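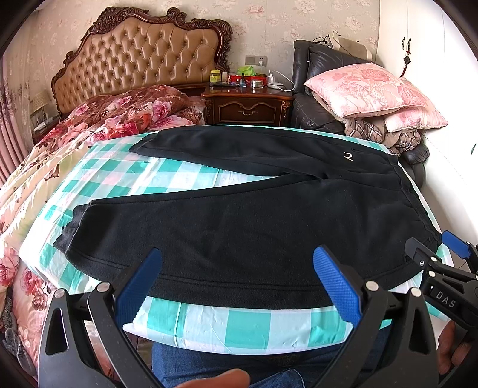 Robots Learn to Handle Sweatpants From People Folding at Home, Sindivia Project Reports

October
By the Sindivia project office, Ukholm

UKHOLM - Anyone who has ever tried to fold a pair of sweatpants with one hand while holding a phone in the other will have some sympathy for robots. Soft clothes slide, bunch and hide their own corners, and a machine that can place a metal part to within a hair may still be defeated by a waistband. We are very happy to share that the Sindivia project, a joint effort by the Jedum research lab and the engineering firm Strömberg, has completed the first full round of its study on teaching robots to handle clothing, and that the results are good enough to put a smile on a lot of tired faces here in Ukholm.

The idea behind the method is a simple one, though getting it to work took us a good deal longer than we like to admit. People carry out the job themselves, at their own tables, using a gripper in each hand. A camera on each gripper records what the gripper sees as it reaches, pinches and lifts. Those recordings are then used to train a robot that has the same kind of fingers, so what it learns from is already shown from its own point of view.

What is new in this round is the way the two recordings are put together. Earlier versions of our training treated the left and right hands almost as strangers, each one learning its own part of the fold. In the new approach, which we call paired-hand training, each hand's view is matched moment by moment with the other's, and the robot is asked to guess where its other hand should be before it is allowed to move. Pants turned out to be a wonderful test for this! One hand may be at the waistband while the other waits over a leg, and the fold goes wrong very quickly if either of them sets off early.

For this round the team gathered about 2,000 recordings, all made in lived-in homes with the furniture left where it was. Patterned tablecloths were welcome, and so were busy wallpapers and crowded nightstands, for the plain reason that a robot trained against a blank background tends to get lost as soon as it meets somebody's bedroom. Dark clothing had its own session plan as well. On black fabric the seams and pocket openings can be hard for a camera to pick out, and the first model we trained often took the crotch seam for the edge of a leg.
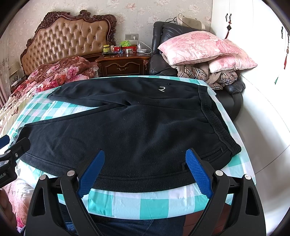 Corentin Tanguy remembers that early model with some fondness, saying it would take hold of a pocket with complete confidence and try to fold the whole garment from there. The paired model still makes that mistake now and then, Tanguy says, but it will usually let go and look again, and to him that second look is the part of the work worth being proud of.

In testing, the paired model was compared with our earlier single-hand model on garments neither had met in training. The paired model completed more of its folds, and it did particularly well on long pants laid out sideways, where the legs have to be brought together before anything else can happen. It was slower, we should say, and on thin shirts the two models came out close to even. Sleeves remain a sore subject in the lab.

The full write-up covers the matching method, the training steps and a fairly long section on failed folds, which we hope other groups will find as useful as the successes. The folds that went wrong have been labeled by cause, so that a slipped grip can be told apart from a hand that went to the wrong place. Strömberg will be building the next set of finger pads with a slightly softer surface, and Jedum will carry on with the training side, starting with towels and then moving on to shirts with buttons.

We owe a very warm thank-you to the households who cleared a table for us and put up with our cables, our checklists and our habit of asking for just one more fold. Recording for the next round will begin in Ukholm once the new pads are ready, and families who would like to take part are welcome to write to the project office. Please mention what sort of table you have and whether the room gets strong daylight.

Contact: Sindivia project office, Ukholm | © Jedum and Strömberg | Back to top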